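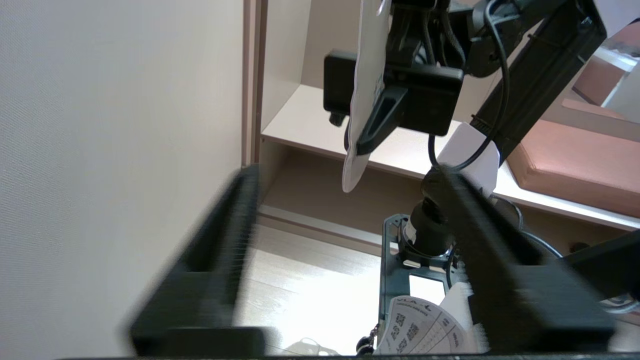
Best way to fix sagging shelves in a built-in?

Home Repair & DIY > Shelving and Storage
Posted by Stedside_Sam, November 16, 2018

Hi all! We moved into our place in Drarnton last month and I am completely in love with the built-in shelves in the den. I've wanted a real home library since I was a kid, so I unpacked every box of books the first weekend and filled the whole thing up. 441 books! (I keep a list.)

Problem is, two of the long shelves are now dipping in the middle. I can slide a pencil under a level at the center of the worse one. They sit on little metal pins in the sides, nothing along the back. The span is 3 feet and the shelf is particle board with a painted face, 3/4 inch thick. Do I have to replace them, or can I stiffen what I've got? I'd love to keep the look. I own a drill, a hand saw and a lot of enthusiasm.

2 replies

Keith Hartley
Oh, this is a fun one, and you can absolutely keep your shelves! Three feet is a long way for particle board to carry hardcovers, so the dip is no surprise. I did a whole wall of these at my mother's house and they're still straight.

First, take the books off and flip the sagging shelves over. If the bottom face is painted too, you'll never see the difference, and the weight will start pushing the curve back the other way. That only buys you some time, though.

The real fix is a strip of solid wood along the front edge. Get 1x2 poplar or maple, cut it to the length of the shelf minus a hair, and glue it on with the wide face vertical so it hangs down below the shelf like a lip. Wood glue, clamps or painter's tape, leave it 24 hours. Sand, prime, paint. I put two coats of Buter trim enamel on mine and it looks like it was built that way -- really crisp. Check that your tallest books still clear the lip on the shelf below before you cut anything!

Then add a cleat at the back. Same 1x2, screwed to the studs right under the shelf. Between the front lip and the back cleat you'll have a shelf you could just about stand on (please don't). Find the studs first, a screw into plain drywall won't hold much.

Darren Parsons
What Keith said. Or just put paperbacks on those two and move the heavy stuff to the bottom, costs nothing.

If you do replace them go with 3/4 plywood, not more particle board. Furnival Lumber will cut it to size while you wait. Bring the old shelf with you, the openings in older built-ins are hardly ever square and mine were different widths top to bottom.

Also look at the pins. If the holes have gone oval the shelf will tip even after you stiffen it. Plug with a dowel and glue, redrill.

Stedside_Sam
Thank you both!! I flipped the two shelves tonight and already moved the atlases down. Going for the poplar lip and the cleat. Keith, did you paint the strips before or after gluing?

Keith Hartley
After! Fill the seam with a little spackle first, then paint lip and shelf edge together so the joint disappears. Have fun with it -- and wipe off the squeezed-out glue while it's still wet.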